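I've had the Mitero gripper kit in our shared workshop for 2 months now and I'm rather fond of it, even if the instructions are dreadful. It cost me 145 euros, and the grey shells went together in an evening.

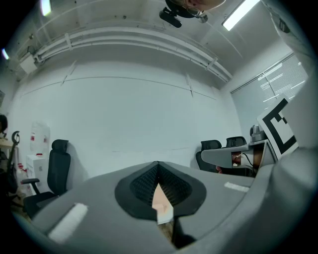 The fingertips are what I'd buy it for again. Margaux had warned me they'd be slippery, but I've had no bother with mugs or screwdrivers (fat ones, anyway!). I like the slit down the middle of the black pad, handy for peeking at what's behind it. I do wish the shells came with a spot for labels, as white tape on grey plastic looks a bit scruffy. Four stars from me, and I've already ordered spare pads.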